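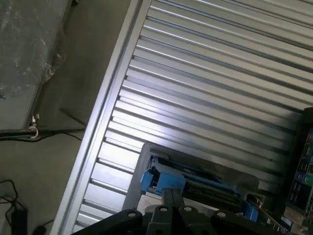 Flolton repair day draws 80 people

Almost 100 people signed up and 80 came to Saturday's free computer repair day in Flolton, organizer Rania Zoubi said. Old desktops were the most common item — 31 of them were booked in before noon.

The next repair day will be held in the Beddoe building. Entry is free, and owners should back up their files first.

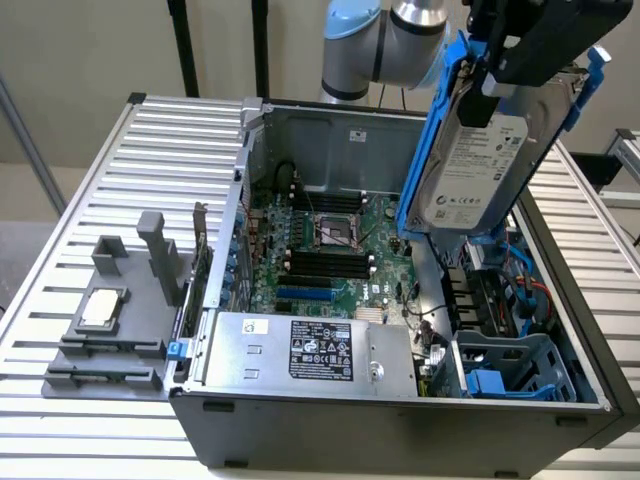
A 3.5-inch hard drive in its blue caddy, above an open desktop case.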